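Pralstead chores project: where we're up to
Progress report, 2026-08-08

Hi Yakubu,
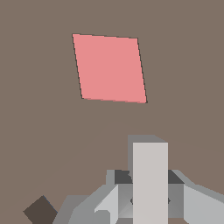

You asked whether Pesto can tidy a house yet. Not yet, I'm afraid, but we're a good way past where we were in June! Most of the grant has gone into simulation so far, and we've now logged 2283 practice runs on flat items – coasters, tiles, placemats, the stuff that's always left lying on a kitchen bench. Thin things are the hard part. Give Pesto a mug and it's pretty happy, but a slab with hardly any edge to grab is still a bit of a lottery, and colour changes threw it more than I'd expected.

Ekene Olaniyan rewrote the approach angles (twice, poor bloke) and the pushing behaviour is much better for it. Stacking isn't. Folding we haven't touched.

Next up are two trial kitchens at Khaemba, six weeks all up. The Prulluvora shop would like shelf facing tried as well, and I've told them to wait until we've got the kitchens sorted. I'd favour that order, but it's your money – could you let me know before we book the benches?

Cheers from all of us at Pralstead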